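Freelance Brand Identity Project: Floltitwood
Student report, Design Practice module

What the job was

So for my practice module I had to find a real client, get a real brief and survive it! My client was Floltitwood, a tiny company that makes porridge and pancake mixes for people who don't have time in the morning. The owner, Jolien Groen, found me through the freelance board our department runs with Clotavley. She wanted a logo, a color palette, a front label and a one-page style guide, and her whole budget was 2000 dollars (which felt like a fortune to me until I started writing down my hours).

My supervisor was Attila Somogyi, who told me at our first meeting to write everything down, even the boring phone calls. I'm glad he did, because half of this report comes straight out of that notebook.

The brief

Jolien's first message was one line long. She wanted something "friendly but grown up." I wrote back with a list of questions, she answered two of them, and I started sketching anyway. Big mistake! I spent most of a week on a hand-drawn rooster that she had no interest in at all. When we finally got on the phone she told me she hated farm pictures on food, and I would have known that if I'd waited for the rest of her answers.

After that I made a proper brief on one page and got her to sign off on it before I opened any software. It covered who buys the mixes, where they sit in the store, what she didn't want to see, and how many rounds of changes the price included. We settled on two rounds. We ended up doing five, but I'll get to that.

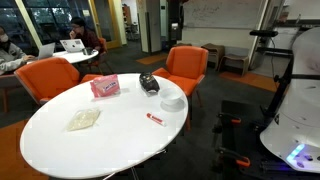
Label work was the part I looked forward to most, and it was also where I had the most to learn. I had been designing flat on my screen at a huge zoom, with lovely thin type that vanished as soon as I printed it at real size. Packs get seen from across a room, next to all sorts of other shapes. Think of a pink box standing near the back of a white table, with a clear bag of something pale and grainy lying closer to you: the box has its white label facing out, and a clear bag mostly has what's inside it to catch your eye. Floltitwood's mixes are pale too, so I went for a dark green band with the name in fat rounded letters, and I dropped the thin type completely. I printed it on the department printer, taped it to a bag of flour and walked backward down the hallway until I couldn't read it anymore. Very scientific!

The changes

Round one went great. Jolien loved the green and asked for a slightly softer shade. Round two was the leaf above the logo, which went in, came out and went back in again. Then her business partner at De Smet, the shop that stocks most of her mixes, got a look at the files and had opinions of his own. I said yes to everything (I was scared of a bad review, to be truthful) and that's how we got to round five.

Attila asked me why I hadn't charged for the extra rounds. I didn't have a good answer. He showed me how he words it in his own emails, very short and friendly, with the price in the first sentence. I used his version in round five and Jolien paid for it the same afternoon without a single complaint. I could have sent that email so much sooner.

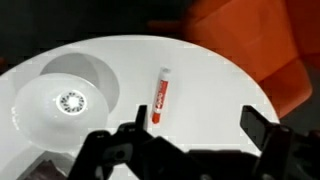
Delivery and feedback

I handed over the final files in October, 6 folders in all, with the style guide on top. The printer in Stiltbridge sent one file back with the wrong color profile and I fixed it that evening. Jolien left me a really kind review, mostly about how fast I answered messages. She also wrote that the early sketches "went off in their own direction," and fair enough, they did.

For my next client I've already changed my question list. The first question is now what they can't stand to look at, and I don't draw anything until I get the answer.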